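14 September 2018

Bench tidy, second go. İlker was out picking up the Salameh order so I had the place to myself and figured I'd finally deal with the tape situation, which has been bugging me since February!

So – the plan is one kind of thing per tray. Masking tape gets its own, the clear packing tape gets its own, and the cloth tape goes back on the hook by the door where Ayman Lahlou likes it (he complained last time I moved it, fair enough). I went through the big drawer and threw out every roll that had gone gummy at the edges or split into two thin strips when I pulled on it. That was a lot of rolls. I kept the half-used ones if the end still lifted cleanly, and I folded the end under on each so we're not all picking at it with our fingernails next time.
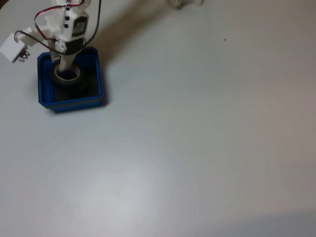

I also tried storing them standing up on edge, like plates in a rack, and didn't love it. They roll. Flat is better, and a tray with a bit of a wall around it keeps them from wandering off when someone leans on the table. The square trays stack okay when they're empty but not with anything in them, so they'll have to live side by side on the lower shelf. I measured and it should fit if the Pastovo box moves over to the window.

Spent 187 on supplies this month, mostly tape and labels, so let's use up the open rolls before anybody orders more, please. The Drenville catalog is in the top drawer with the page folded down – item 3077 is the beige one we like, 2891 is the wider one that tears badly. Don't get 2891 again!

Still to do: wipe the tabletop with the mild stuff (the strong cleaner left it streaky), write labels for the shelf, ask İlker if he wants the old cores for winding wire or if they can go in the recycling.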